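Evening all. Lerato Modise here with a long one about the drawer cell, for anyone who asked how I keep the simulated version of it in order (there were more of you than I expected, which was lovely). Kettle on, off we go.

The cell is called Gedlow. It's one arm on a pedestal, one wooden cabinet, and a couple of little things that have to go in a drawer and come out again. We run it in simulation at Geria before anything gets tried on the real bench, and I'm the person who looks after it, so if the arm does something silly at nine in the evening it's me who gets the message!

First job, always, is the home pose. I want the fingertip well clear of the cabinet and not touching anything on the slab, with the drawer already out, so that every run begins from the same honest place. If somebody has nudged the pose and saved over it (you know who you are, and I still like you), I put the old file back and carry on. 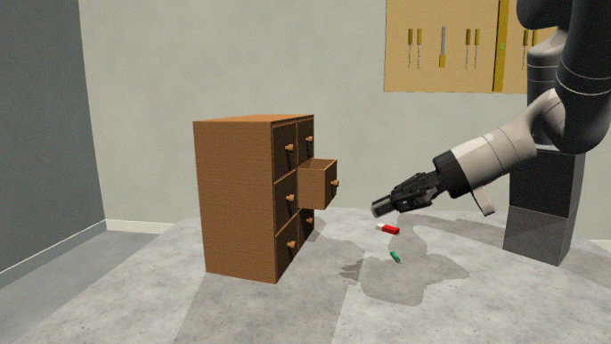
Gedlow with the far middle drawer out and the gripper held clear of the two small items.

Then there's the drawer itself, which has taken up more of my December than I'd care to admit. The slides in the model had next to no friction, so a gentle pull sent the drawer shooting out to its stop and it would bounce. Tâm Huỳnh spotted it from the joint plots while I was still busy blaming the arm.

We raised the friction a little at a time and ran the same pull after each change. Run 2053 was the first one where the drawer came out, slowed down and simply stayed there. I may have clapped. The value is in the notes at the top of the cabinet file now, with my initials next to it, so please ask before you touch it.

Knobs next. They're small and round, and a round knob is a bit of a pig for two fingers if the wrist is even slightly off. I had the approach set at 90 degrees to the drawer front and it kept slipping off one side, and it was the cabinet that was wrong, bless it. Someone had turned it a touch on the slab and the arm was still working from the old angle. Now I reload the cabinet position and the arm's target together, every time, from the one file.

I also like to go round and look at the whole thing from higher up before I leave it running. You can stare at numbers all afternoon and miss that the forearm is passing closer to the cabinet than you'd like. From overhead I check the gap between the wrist and the open drawer, then where the small items are lying, then the edge of the slab.

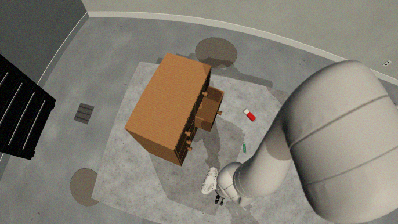
The cell from above. Drawer open and empty, red and white block and the green piece lying to the right of it.

The small items get their own bit of care. Both go back to their saved spots at the reset, and I let the physics settle for 3 seconds before the arm is allowed to move. Without the pause the green one can still be rolling when the gripper sets off after it, and then you get a very confident grasp of nothing at all.

Last thing, the gripper linkages. We swapped to the Trenico finger model in the autumn and the joint limits came in a shade too wide, so the fingers could fold through each other if you closed them hard. I've narrowed the limits and turned self-collision back on. It runs slower, and Tâm has grumbled, but I'd sooner wait for a run I can believe.

The overnight batch is queued with all of that in. Anybody on the Shezi bench who wants the settings before we move across, drop me a message and I'll send the cabinet file and the reset script together, they don't make much sense apart. Right, my tea's gone cold. Night, all x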